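Notes for the August talk, Fladley office. Slot is 30 minutes including questions. Bujar is chairing and will wave at five to.

## 1. Opening

- Say who I am, thank Hedvika for the room plan.
- Subject is the shared workroom: how we lay it out, what stays on the floor, what goes on the desks.
- Both pictures up together, leave them up while I talk.
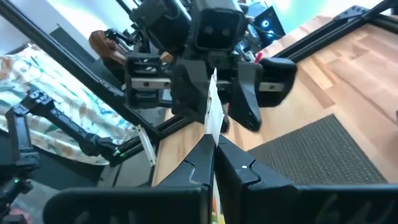
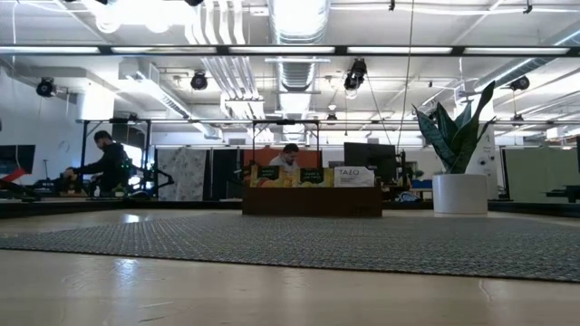 ## 2. What we had before

The old room at Darkitz had 14 desks and one walkway. Anyone carrying a box had to ask two people to stand up. Zaid measured the walkway at its narrowest and got 118 cm on paper, but with chairs pushed out it was far less. Pause here, people usually have a story of their own.

## 3. Floor first

- We marked out the open floor before we placed a single desk.
- Desks went in low rows after that.
- The rug was a separate argument. Boris wanted bare floor for sweeping. Vlastimil wanted less noise from chairs. Rug won, and it gets hoovered twice a week.
- Cables run behind desks. If one has to cross the floor it gets a cover the same day.

## 4. Paper

Slow down for this part, it's where the questions came last time.

- Loose sheets are the main mess in any workroom. At the last clear-out we threw away nearly 162 of them, mostly printouts with a newer version underneath.
- One sheet per job at the desk. Anything older goes in the Turer folder or the bin.
- Date in the top corner, by hand.

## 5. Tea and snacks

- One spot, away from the keyboards.
- Whoever finishes a box flattens it. Sepp, upstairs, have a rota for this. We tried one and dropped it after a month.
- Mugs are still not solved. Say so.

## 6. Costs

Skip if short of time. Partition panels were the biggest item, then the desks. Hedvika has the full list and will send it round if asked.

## 7. Questions

Likely ones: noise, who decides where desks go (Vlastimil), whether we'd choose a rug again (yes, a darker one). Hand back to Bujar.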